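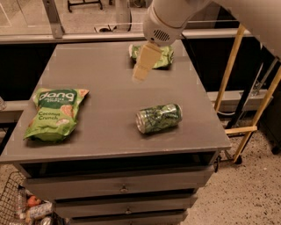

Our project looked at what students at Fudmont eat between lunch and the end of the day, and how much of it gets thrown out. Abdelilah Ezzat and I picked the topic in October, after the school moved lunch half an hour earlier. Most of what we recorded was packaged food, and the most common item was a small bag of snacks like the green one on top of the gray cabinet. Fruit came a long way behind. We handed out a one-page survey to 90 students and got 34 back with every question filled in. We only used the complete ones.

The survey had 6 questions. The first two asked what the student ate after lunch and at what time. The rest asked where the food came from, whether it was finished, what happened to the leftovers, and whether the student was hungry at home time. Mr. Abdel Hamid let us hand it out in his homeroom and two others.

34 Shares

Most students said they ate at 2:30, in the break before last period. Hardly anyone brought food from home for that break — they bought it at the Lorkon store across the street, or shared what a friend had bought.
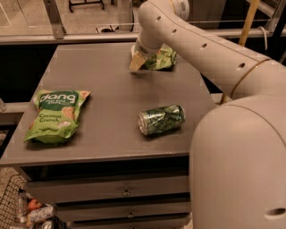

The answers about leftovers were harder to sort. Some students wrote "threw away" and some wrote "saved," but a few wrote both, and we had no category for that. We put those in a separate column and left them out of the chart. If we did the survey again we would let people check more than one box.

We also kept a food diary ourselves for four school days. Mine showed that I finished everything I bought but left half of my lunch on three of the days. Abdelilah skipped lunch twice and ate more in the afternoon.

Our main problem was the low return rate. Students who eat nothing after lunch may not have bothered with the form, so our results probably make snacking look more common than it is.

Khadija Lahlou and Abdelilah Ezzat

4 Comments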